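Tilgate grip-release fault

The Tilgate grip-release fault was a recurring failure in the Tilgate hand-held gripper, a tool made by the small firm Laxdal and used for recording everyday sorting and tidying tasks. The fault caused the fingers to stay shut on soft items after the operator had let go of the trigger, and it is remembered mostly for the long and rather patient hunt for its cause.

The first written report came from Helju Jankauskaitė, an operator who had been sorting small household goods at home, and it was dated June 5, 2020. She noted that hard objects came away cleanly, while socks, hair ties and other bits of cloth would now and then be carried back out of the tray with the tool. Over the following weeks her colleagues went through 1,559 recorded grasps and found 47 in which the fingers had opened late or had not opened at all.
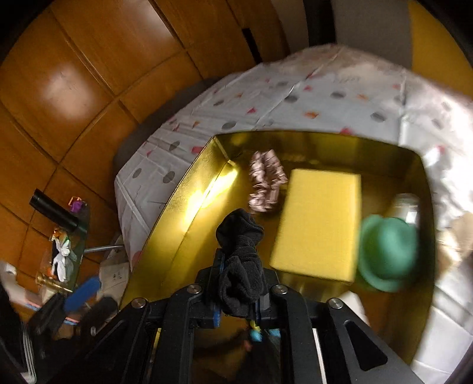

A hand-held gripper with a crumpled black fleece sock, over a gold-colored tray of mixed items.

Suspicion fell at first on the finger pads, which were thought to be too sticky, and a good part of the summer went into trying other coverings – none of which made much difference. In August, Igor Czerwiński took apart 10 of the returned tools and found lint packed behind the return spring in nine of them. The lint slowed the spring just enough that a thick fold of fabric could hold the fingers in place.

Laxdal answered with a slotted spring cover and a short cleaning routine, to be done at the end of each working day. Aileen Soriano, who wrote the routine, also added a warning against pulling stuck cloth free by hand, after one operator had a fingertip pinched when the spring suddenly let go. The injury was minor, and the warning has been kept in every later edition of the manual.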